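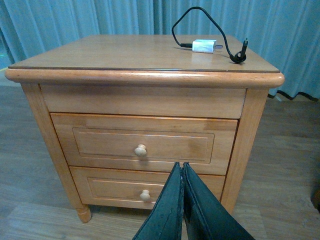 Wrist-only policies and drawer opening: result from the Erstead set

Erstead board > Methods > Imitation learning
Wednesday, April 26, 2023

edizon
Short version of what I have so far. Task is opening the upper drawer of a two-drawer nightstand by a round wooden knob. Training set is 3,000 demonstrations, wrist camera only. I trained the same network twice, once on full images and once with the fingers masked out. The masked version does worse on knob contact in all 4 rooms we held back. Full write-up in June.
Eduardo Dizon

pallet_jack
What does the mask cover? If it is a fixed polygon over the lower centre of the image you are also deleting the lower drawer, and the network loses its scale cue. That would explain the drop without the fingers mattering at all.

edizon
Fixed polygon, yes, drawn for the fingers at their widest. When they are nearly closed it takes out more drawer front than it needs to.

pallet_jack
Then the comparison is confounded. You need a third run with a mask of the same area placed somewhere harmless. Curtain or floor would do.

tolmie
Disagree about harmless. On pale furniture with knobs the same colour as the drawer front, the strongest edges are the overhang of the top and the line where the curtain meets it. Mask the curtain and you may lose that as well. I would inpaint the fingers and leave everything else alone.

pallet_jack
Inpainting brings its own artefacts, and the network will find them. We saw this on Kistix with cupboard handles. It learned the blur.

tolmie
Which inpainter?

pallet_jack
The one in the Takács toolbox, default settings.

tolmie
The default settings smear wood grain. Not a fair test.

q_hebden
Separate question. Are the tabletops cleared between demonstrations? A charger with its cable looped up over the back edge is a strong landmark. If it stays put for a whole session the policy can steer by it and ignore the knob.

edizon
Not cleared. Small items are left where they are and logged per session. I split by room, so no tabletop layout appears in both training and test.

q_hebden
That covers leakage. It doesn't cover the policy relying on clutter during training and then having nothing to use at test. Your masked run could be leaning on it harder than the full one.

edizon
Fair. I can group the failures by whether there was anything on top. Will add the equal-area mask too, 3 seeds each. The job is queued on Letus behind 11 others.

pallet_jack
Post the per-room numbers when you have them, please. The average hides too much.

tolmie
And the polygon.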